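Notes for the Tronville kids' page, Thu 10 July. Headphones this time!

# How do headphones make sound?

You put them on. You press play. Music! But there's no band in there, no tiny drummer, nothing that looks like it could sing. So what's going on?

Short answer: something wiggles. Really fast.

## Sound is a wiggle

Put your fingers on the front of your throat and hum. Feel the buzz? That's your voice shaking. The shaking pushes the air next to it, that air pushes the next bit of air, and so on, all the way to somebody's ear. Bang a pot lid, same deal. Pluck a rubber band, same again.

No wiggle, no sound.

Slow wiggles make low sounds, like a tuba or a truck going past. Fast ones make high sounds, like a whistle. Big wiggles are loud. Small wiggles are quiet.

We count wiggles by the second. A wiggle that goes back and forth 60 times in one second makes a very low hum. You might feel it in your chest if it's loud enough. A wiggle that goes 1593 times in one second is high and thin, kind of like somebody whistling. Your ears can tell these apart right away, no counting needed.

## What's inside

Most headphones have one small speaker for each ear. The speaker part is called a driver. (No car. Different kind of driver.)

Inside a driver there's:

- a magnet, which stays put
- a coil, meaning a long thin wire wound round and round
- a thin, light sheet called a diaphragm. Say it DY-uh-fram. The g is silent, sorry

The coil is stuck to the diaphragm. Where one goes, the other goes too.

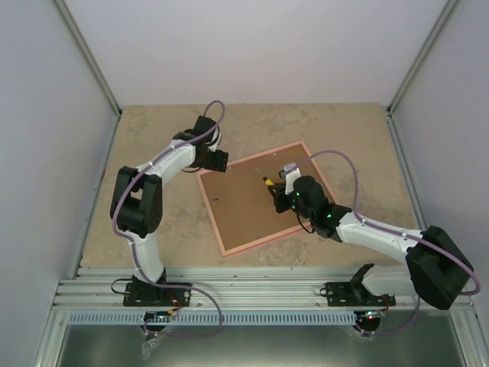
Now send some electricity through the coil. A wire with electricity running in it acts like a magnet! So now you have two magnets close together, and you know what magnets do. They pull or they push.

Electricity goes one way — the coil gets pulled in. Electricity goes the other way — the coil gets pushed out. In, out, in, out. The diaphragm moves with it and shoves the air. Air goes to your ear. Song.

The music player decides how fast the electricity flips back and forth. It follows the pattern of the song, every drum and every word, all mixed into one long squiggly line. One little sheet copies the whole squiggle. Guitar and voice and everything, at the same time. Pretty good for somthing that small.

## Why two sides?

One for each ear, sure, but there's more to it. The two sides can play slightly different sounds. If the left one plays a dog bark a bit louder, your brain says "dog on the left!" There's no dog. Your brain got tricked. This is called stereo.

Next time you listen to a song, try swapping the sides around. Did anything move?

## Why do big speakers sound boomier?

Low sounds need a lot of air pushed. A big speaker has a big sheet, or cone, so it can push plenty. Headphones can't push much air, but they don't have to. They're right next to your ear. Hardly any air to fill.

That's also why they sound so tinny when you take them off and leave them on the table. The low sounds get lost in the room and mostly the high ones reach you.

## Try it

You need a balloon and a speaker that's playing music. Ask a grown-up first.

1. Blow up the balloon and tie it.
2. Hold it lightly between your hands, close to the speaker.
3. Play a song with lots of bass.
4. Feel the balloon buzz.

Now try a song with hardly any drums. Does it feel differnt?

## Look after your ears

There are tiny hair cells deep inside your ear, and they feel the wiggles for you. Sound that's too loud for too long can hurt them. They don't grow back. So:

- keep the volume low
- take breaks
- if you can't hear a person talking next to you, turn it down
- ears ringing? Stop and tell a grown-up

## Words to know

**Driver** — the part that makes the sound.

**Diaphragm** — the thin sheet that wiggles.

**Coil** — wire wound in loops.

**Stereo** — different sound on each side.

Next one in June: microphones, which are sort of this whole page backwards.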